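Give the Slag Heap Its Due

Sat 7 July
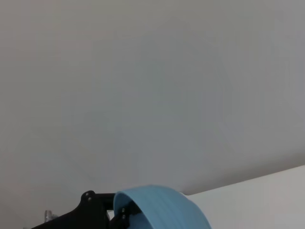
You can't sell people on slag, a reader wrote to me after my last column, because it's the stuff the steelworks was paid to get rid of, and if it were any good they'd have kept it. Fair enough, I suppose, and I've heard the same line from people who ought to know better, including one fellow with a metallurgy degree on his wall. I still reckon it's wrong, and I've been stewing over it since May, so bear with me.

For anyone who hasn't stood near a blast furnace, slag is what floats. You charge the thing with ore, coke and limestone, the lime grabs the silica and alumina and a good share of the sulphur, and the whole lot ends up as a molten layer sitting on top of the iron. Tap it off, and what you do in the next few minutes decides everything. Let it cool slowly in a pit and you get a grey rock that makes a decent road base. Hit it with a great deal of water and it freezes into glassy sand, and once that sand is ground fine it'll do a big part of the job of cement. Same melt, same morning!

So why do we still talk about it as a waste? I put it down to accounting, mostly. At Tinetti, where I spent the first stretch of my working life, slag lived on the cost side of the ledger. There was a line for hauling it, a line for the pit, and a line for the loader that was forever in the shop. The bit of money that came back from the road builders went somewhere else entirely (general revenue, I think, though I never got a straight answer). If you only ever see a thing as a bill, you're going to run it like a bill. The granulator was the last piece of gear to get fixed and the first to get its maintenance pushed back.

Compare that with Valcárcel, who put a chemist on the slag floor and let her argue with the furnace crew about basicity. Yes, there were rows. The iron people want a slag that runs well and pulls sulphur, and the cement people want one that reacts nicely once it's ground, and those two wishes overlap more than you'd expect but they don't match. Somebody has to sit in the middle. My point is that they had the argument at all — at most plants it never gets as far as a meeting.

Now, the fair objections. Slag cement is slower to gain strength, especially in the cold, and anyone who has poured a slab in a prairie winter will tell you so at length. Grinding it takes power. Steelmaking slag, the stuff from the converter, is another beast altogether, full of free lime that can swell up and crack your nice new driveway if it hasn't been weathered properly. I've seen a car park at Wisico heave like a bad carpet. People lump the two kinds together and then blame the wrong one, and it drives me up the wall.

There's one more objection that I take seriously. If steel moves away from blast furnaces, as we all keep saying it should, the good glassy slag dries up with them. Electric furnace slag isn't a straight swap. Ollik has been trying to cook its own into something the cement mills will take, and good on them, but it's early days and I wouldn't bet the house on it.

Even so, that's a reason to look after what we've got, and to start paying attention to the next kind while there's time to learn it. Put slag on the revenue side. Test every heat and write the results down where the buyer can read them. Fix the granulator. And please stop calling it dirt in front of the apprentices, who'll be the ones running the floor when the rest of us are off fishing.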